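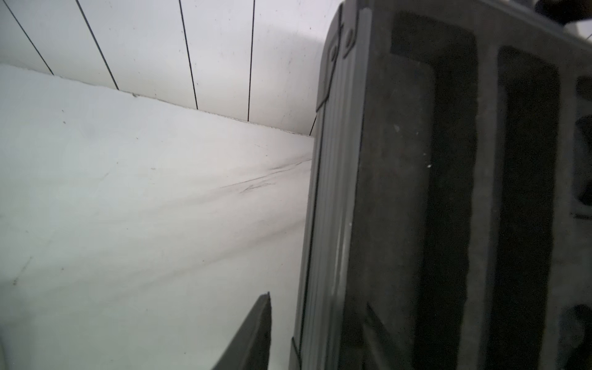
About Us

Skonthorpe is a training school and workshop for people who teach robots by showing them. Our students and staff guide robot arms through everyday tasks, either by holding the arm and moving it directly or by steering it from a control station in the same building. Each guided attempt is recorded, reviewed and, if it meets our standard, passed on to the engineers who will use it to train the robot to do the task without help.

The school teaches this work as a trade. It has its own hand skills, its own vocabulary and its own common mistakes, and it can be learned by anyone with patience and steady attention. A background in engineering is welcome but is not required for admission.

Our History

Skonthorpe began as an evening class with two robot arms and a shared bench. The class was set up at the request of Vainio, a local maker of packing and sorting equipment, whose staff needed people able to demonstrate simple handling tasks in a consistent way. The company had programmers. It did not have operators who could pick up the same item many times over and keep each attempt useful.

The first course lasted six weeks and was taught entirely by hand guiding. Remote control was added the following year, when the school moved to its present building on the Flevden road. The former drawing office on the upper floor became the control room, and the ground floor was divided into work bays. We now run 19 bays, each with its own arm, work surface and recording equipment.

The evening class still exists. It meets on Thursday and remains the most common way for new students to find us.

What We Teach

Instruction is divided between the two methods, and every student learns both.

Hand guiding
The student stands beside the arm, takes hold of it above the gripper and moves it through the task. The motors are set so that the arm carries its own weight and yields to the hand. This method gives a clear sense of how the arm bends, where it reaches its limits and which approaches are comfortable for it. It is well suited to slow work and to tasks in which the path of the arm matters more than the force at the fingertips. Students learn to keep their own hands and sleeves out of the view of the cameras, to start from an agreed position and to finish with a clean release.

Remote control
The student sits at a station and moves a pair of handles, and the arm in the bay follows. The student sees the task through the cameras, including the one at the wrist, and must learn to judge distance from that view. Most find this difficult for the first several sessions. A gripper finger close to the lens takes up a great deal of the picture, and a pale sheet against a pale panel offers little to measure by. We do not let beginners turn to look at the bay through the window. The robot will have only its cameras to work with, and a demonstration that relies on something the cameras did not record is of limited use to it.

Handling thin and flat items
Sheets, cards, panels and similar goods form a separate part of the course. They are among the hardest items to pick up with two rigid fingers. Students practice approaching an edge at a shallow angle, sliding a fingertip along a surface without digging in, and closing on an item without bending it. They also learn when to abandon an attempt. A failed grasp that is stopped promptly, backed away from and tried again can be a valuable recording, provided that it is marked as such.

Review and labeling
No student completes the course on operating skill alone. Each spends time in the review room, watching recordings made by others and deciding whether they should be kept. Reviewers note hesitation, unneeded movement, contact with the work surface and any change of plan partway through. They write a plain sentence stating what was done. Students who have spent a week reviewing the work of others nearly always return to the bays with a smoother hand.

How a Task Is Prepared

Work for partner firms follows a set procedure. The partner submits a written description of the task and, where possible, sends the goods themselves. A senior instructor then performs the task by hand, with no robot present, and records the order of steps. The same instructor repeats it with the arm, first by hand guiding and then by remote control, and decides which method the students will use.

A task sheet is drawn up from this trial. It states the starting position, the condition that counts as finished, the range of placements to be covered and the faults that require an attempt to be discarded. It also states how much variety is wanted. A robot shown the same sheet in the same place every time will learn that place and little else, so items are shifted and turned between attempts, and operators are rotated so that no single person's habits fill the record.

Before any session, the operator checks that the gripper opens and closes fully, that the fingers are secure and that the wrist camera is giving a sharp picture. Our longest project to date, carried out for Vainio, produced 1443 accepted demonstrations of a single placing task. The task sheet for that project was revised six times, and each version is kept in our records together with the reason for the change.

Our Partners

Skonthorpe works with a small number of firms and accepts new ones by agreement. Vainio remains our principal industrial partner and provides placements for students who finish the full course. Destusard, a supplier of grippers and wrist mounts, lends equipment to the school and receives written comments from our operators in return. Those comments have covered finger shape, the placing of cables and the comfort of the control handles over a full shift.

Partners do not set our teaching. The content of each course is decided by the school, and students are not assigned to partner projects until they have passed the basic level. Recordings made during basic training are used only within the school.

Our Standards

We ask the same conduct of staff, students and visiting operators.

Every attempt is recorded from start to finish, including those that go badly. Recordings may be set aside by a reviewer but are never deleted by the person who made them.

Operators work at the station for no more than fifty minutes before taking a break. Tired operators make small corrections without noticing them, and those corrections are learned along with everything else.

Arms are run at reduced speed during all hand guiding. The stop button must be within reach of the person holding the arm, and a second trained person must be in the room.

Work surfaces are left with their ordinary marks and wear unless the task sheet says otherwise. The places where the robots will later be used have marks and wear of their own, and we see little benefit in training against a surface that is kept perfect.

Speed is not graded at the basic level. It is introduced later, once the student's movements are even and the review marks are steady. Students who have come from factory work sometimes find this rule frustrating, and instructors are prepared to discuss it.

The Building

The control room, review room and classrooms are on the upper floor, and the work bays are on the ground floor. An elevator serves both. Four of the control stations can be adjusted for use from a wheelchair, and the handles on all stations can be set for left-handed or right-handed operators. The bays are lit evenly from overhead, with blinds on the street side that stay lowered during recording.

Spare fingers, mounts and worn parts are kept in the store beside the loading door. Worn parts are retained for teaching. Students are asked to examine a used finger alongside a new one in their first week and to describe the difference in writing.

Courses and Admission

The basic course is offered in the daytime over six weeks or in the evening over a longer term. The full course adds remote control at an advanced level, task preparation and a supervised placement. Applicants attend a short interview and a trial session in one of the bays. The trial is intended to show the applicant what the work is like, and no score is taken from it.

A new daytime intake begins each October. Places in the evening class open when current students move on, and a waiting list is kept at the front office.

Visiting Skonthorpe

The school is open to visitors on the first Thursday of each month, from four in the afternoon until the evening class begins. Visitors may watch from the control room and may try hand guiding under supervision. Groups from schools and firms should write to the front office in advance, stating the size of the group and whether any member needs step-free access. Closed shoes are required on the ground floor, and long hair and loose sleeves must be tied back before entering a bay.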